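The Vacant Seat in Diltden Ward

January 2020

Regular readers of this blog will be aware that the Brillham City Council has been one member short for several weeks. The member for Diltden Ward resigned on taking up employment outside the state, and the charter allows the council either to appoint a replacement or to call a special election. At its most recent meeting the council discussed both options and adopted neither. I attended that meeting as a resident of the ward, and I wish to set out my understanding of the question and my own position on it. I hold no office and am writing only for myself.

What the charter provides

The relevant section was last revised in 2000. It states that a vacancy with more than one year remaining in the term "shall be filled by appointment or by special election, as the council may determine." It does not set a deadline for the council to make that determination. It does not say what happens if the council is evenly divided, and with one seat empty an even division is now possible on any matter.

The older text, which may be read at the clerk's office on request, was firmer. It required an election in every case. I have been told that the change was made to save money at a time when the city had to rent voting equipment from the county. I have not been able to confirm this from the minutes, which for that year are brief. The attachments to two of the meetings are missing from the bound volume, and the index refers to a memorandum that does not appear anywhere in it.

The petition

A petition asking for a special election was delivered to the clerk before the meeting. It carried 277 signatures. The clerk reported that 187 of these had been verified as registered voters of the ward, and that the remainder were either residents of other wards or could not be matched to the rolls. The charter gives a petition of this kind no binding force, so the distinction has no legal effect. It was nevertheless the subject of a long exchange, and I believe the time could have been better spent.

I signed the petition. I was asked to do so outside the pharmacy on Ivo Street, and the person collecting signatures took care to ask for my address before handing me the pen. I mention this in fairness, as one member suggested that the sheets had been circulated carelessly.

The case for appointment

Mackenzie Lavoie, who chairs the council, spoke in favor of appointment. The argument was presented clearly and deserves to be repeated. The budget must be introduced in February. An election could not be held before that date, and Diltden would have no vote on the street repair schedule or on the proposed closing of the Kwok Avenue branch library. An appointed member could be seated at the next meeting and would have time to read the draft.

I accept that this is a serious consideration. The ward has waited a long time for work on its drainage, and a budget passed without a member for the ward may well pass without the drainage. I do not accept that it settles the matter. The appointed member would serve until the end of the term, long after the budget is closed, and would be chosen by persons for whom the residents of Diltden did not vote.
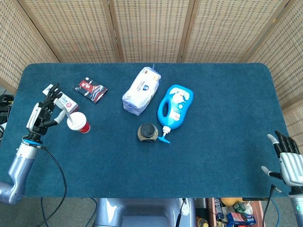
The case for an election

The principal objection to an election is its cost. The clerk's office has not yet provided an estimate, although one was requested, and I would ask that it be published before the council takes any further action. Turnout is the second objection. Special elections in Brillham have drawn few voters, and a member elected by a small number of them may have a weak claim to speak for the ward. My answer is that even a small number of the ward's own voters is preferable to a choice made without them.

There is also the question of candidates. Two residents have stated publicly that they would run. I do not intend to name them or to endorse either one in this post. Both have said that they would decline an appointment, and I consider that to their credit.

A possible compromise

During public comment I proposed that the council appoint a member for a limited period, on the written understanding that the member would resign once an election had been held. The city attorney advised that such an understanding could not be enforced. I have since reviewed the charter and agree that this is correct. It could still be honored voluntarily, and I would support an appointment made on those terms if the election date were fixed in the same resolution.

In the longer term the section should be amended. I would suggest a period of 12 days from the date of vacancy for the council to choose a method, with an election to follow automatically if it has not done so.

Next steps

The matter has been placed on the agenda for the next regular meeting. Public comment will be taken before the vote, and speakers must sign the sheet at the door. Written comments may be left with the clerk during business hours. I have submitted mine, and I will post the text of the resolution on this page once the council has released it.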